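Pantry moths and other lodgers - talk notes

30 mins incl. questions. Keep it moving. Water on lectern, check clicker.

START
Hello, thanks, who I am (short!!). Show of hands: who has had moths in the kitchen. Wait. Who has had them and told no one. Let them laugh, go on.

Not the jumper moths. Different animal, different talk. These ones want your flour.

WHAT THEY ARE
Indian meal moth mostly. Small, wings pale at the front half, coppery at the back. The adults don't eat. It's the grubs doing the damage, people swat the moth and think job done.
Eggs usually come in with the shopping. Flour, nuts, muesli, bird seed, dry dog food. Bird seed is the big one, say it twice.
Clean kitchens get them too. Say this slowly, people are embarassed about it.

SIGNS
- webbing in the corner of a packet, flour hanging in threads
- tiny holes in bags
- grubs walking up the wall to where it meets the ceiling
- moths flying in the evening, zig zag, useless fliers

My own go at it, the flat in Stoltport. Keep to 2 mins, I always run over here. Saw one moth in January, ignored it. By spring every bag of rice had company. Threw out 18 packets, including a posh polenta I'd been saving. The source was a bag of walnuts behind the slow cooker. Pause for walnuts.

WHAT TO DO
Everything out. Everything, incl. tea and spices. Chilli flakes get them, people don't believe me.
Open packets - look, sniff, if in doubt bag it, tie it, outside bin same day.
Hoover the shelves, the corners, the little holes for the shelf pegs. Empty the hoover outdoors.
Wipe with hot soapy water. Vinegar if you like the smell, doesn't do much to eggs.
Let shelves dry properly before anything goes back!

Freezer trick: new flour and nuts in for a week. Somebody will ask about the microwave. Say no.

TRAPS
The sticky ones with a lure. I use the Pestex, the Ferri ones do the same job and the card's sturdier. They only catch males. So they tell you how bad it is, they don't fix it. Change them every 8 weeks, write the date on the back.
Don't hang one next to an open window, you'll invite next door's.
No spray near food. If they push on this, say read the label and move on.

JARS
Screw top or rubber seal. Clip-on lids on the cheap tubs are not tight, grubs get under. The Genero jars are fine, get the wide neck so you can wash your hand out of them. (No, that's wrong way round. Fix.)
Cut the cooking time off the packet and drop it in the jar.
Date on the bottom in wax pencil.

SLIDES - sink, then shelf 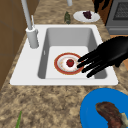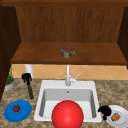 Putting it back. Little and often, buy small bags for a while. Oldest at the front. Leave a gap at the back so you can see the corners without a torch. Check once a month, pick a day you'll remember, I do it when I do the meter reading.

How long till they're gone? Could be a couple of months, longer in a warm kitchen. You'll see the odd one after the big clean, don't panic, that's grubs that had wandered off before you started. If numbers go UP after a few weeks you've missed the source. Look in: toaster drawer, top of cupboards, dried flowers, kids' pasta pictures, that bag of bird seed.

QUESTIONS I always get
Will they make you ill - very unlikely, just horrid.
Bay leaves - smells nice.
Those tiny wasps on cards - yes they work, need repeat cards, follow the leaflet.
Weevils - same clean, no use buying moth traps for them.

Handout on chair by the door. Take two if your neighbour has them. Collect spare traps from front row, last time I left a whole box behind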